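The Sodau Packing Arm

Price: 382 a month on the farm plan, 2 month minimum
Ships with: arm, bench clamp, two-finger gripper, finger pads, stop button, practice software
Made by: Yeon
Sold and set up by: Brerent

Hi! I run the packing side of Brerent, and I wrote this page myself because the last one read like a tax form. If you grow squash, pumpkins, melons or anything else that's lumpy and heavier than it looks, and you pay people to lift it off one surface and put it on another all fall, then this page is for you. If you're packing berries, please close the tab and save your money. I mean it kindly.

What it is

The Sodau is a bench-mounted arm with two fingers. It picks up one thing, moves it over, and sets it down. We've had one on our own bench at Okitz (that's our packing shed, the long building by the road) since last August, and we bought a second before the season was over.

I was not an arm person. I'd seen the big ones behind fences at the trade shows, with a guy in a polo shirt telling me how many boxes an hour I was leaving on the table, and I walked right by. What got me was wrists. By the middle of October half my crew used to be wearing braces, and the other half were pretending they didn't need one. You grab a pumpkin from the sides, you twist, you set it down, you do it again until lunch. The good packers got hurt the most, since they were the quickest.

So the arm does the grab and the twist now. People do the looking. They turn the pumpkin, check for soft spots, check the stem, decide which grade it is, and put the sticker on. It's a different job and I won't tell you everyone loved it on the first morning. One of my longest-serving packers said it felt like being a hall monitor. By the second week she had moved her stool, changed the height of the table and told me which side the crates should go on, and she was right about the crates, so that's how we set up every customer now!

The practice software

This part comes free with the arm and I think it's the best thing in the box. Before the Sodau touches any of your real crop, you try the grip in a simulated version on a regular laptop. Pick a shape, pick a size, tell it how wide to open and what angle to come in at, and watch what happens. You can drop pumpkins all day long and the floor stays clean.

The graphics are plain. The shapes are blocky, like an old video game, and my nephew had a good laugh about it. But the thing you need to learn is where the fingers go on something with ribs and a stem, and for that it's plenty. 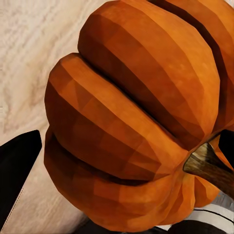

We start every new crew on it, arm or no arm on the bench yet. Give people an hour with the laptop and a pot of coffee. They'll argue. Somebody will say come in along the grooves, somebody else will say across the ribs, and they'll both try it and keep the settings they like. The software saves each grip under whatever name you type in, and I can tell you ours has some names I can't print here.

I'd like to brag that it was my plan to have the packers do the teaching, but really I was stuck on the phone with a trucking company for most of the first day and they just got on with it. When I came back there were already five saved grips and a house rule taped to the laptop: stay off the stem. Anybody who has packed pumpkins knows a stem isn't a handle. The arm doesn't know that until you tell it, and the people who know it best are the ones who've been doing it by hand for years — so let them have the laptop.

One warning. A grip that looks great on the screen still has to be tried on real crop, slowly, with your hand near the stop button. Real pumpkins have dirt on them. They have flat sides from where they sat in the field, and now and then one is going bad underneath and gives way when it's squeezed. The simulated ones don't do that.

What changes for your crew

I get asked this more than I get asked the price, and I'm glad. I'll tell you what went on at Okitz and you can decide how much of it sounds like your place.

We kept everyone. I said so out loud before the crate was opened, and if you're going to do this I'd say it out loud too, early, and then stick to it. What did change was the hours. We used to run late in October, lights on till nine, and now we mostly finish by 5 and go home. For a few people that was great news. For a couple of others it meant less overtime right before the holidays, and that's a real thing, it's rent. We raised the base rate to cover part of it. It didn't cover all of it. I'd rather you hear that from me than find it out in your own break room.

The other change is that somebody has to be the arm person. It doesn't need an engineer, but it does need someone who'll wipe down the pads, restart it when it gets confused, and notice when it starts sounding different. Pay that person more. We didn't for the first month, and that was a mistake on my part.

It's quieter, too! The radio used to be up all the way so people could hear it over the thumping of crates. Now it's at a normal level, and I've learned that two of my packers can sing and one really can't.

What it's good at

Pumpkins, winter squash, round melons, cabbages if they're tight. Anything firm that sits still when you set it down. It likes a clean, level table with good light on it, and it likes things to show up one at a time.

What it's bad at

Long gooseneck gourds. We've tried. They roll, they swing, and the fingers end up pinching the neck, so we do those by hand and probably always will. It's also slow with tiny decorative ones, where a person can scoop up a few in each hand and be done. And it won't sort for you. It doesn't know a nice pumpkin from an ugly one, and if you need that, you need people, or a much fancier machine than I sell.

Wear and tear

The finger pads wear out first. Yeon rates a set for 500 hours and that matches what we've had at Okitz, though grit will eat them quicker if you skip the wipe-down. Spares are in the parts list and they go on with one screw each. Keep a set in the drawer, because you'll want them on the busiest afternoon of the year.

Cover the arm at night if your shed is open on one side like ours. Mice are a bigger problem than rain. They like the cable.

Setting it up

We deliver it, clamp it to your bench, and stay for the first shift. You'll need a sturdy table (bring us a wobbly one and we'll just send you to buy lumber), a regular grounded outlet, and clear space on both sides so nobody has to squeeze by while it's moving. Please have the people who'll work next to it in the room when we come. I've done installs where only the owner showed up, and I ended up driving back out to do it all over with the crew.

The farm plan covers the arm, the software, one visit mid-season and phone help. The phone is me until 2 in the afternoon, and after that you'll get the voicemail, which I do check, usually from the truck. Pads and shipping are extra.

If you want to see one run before you sign anything, come out to Okitz. Harvest is the best time to see it and the worst time to get me to sit down and talk, so if you've got a lot of questions try August, when the bench is clear and I've got time to let you play with the laptop. Wear closed-toe shoes and park on the gravel side.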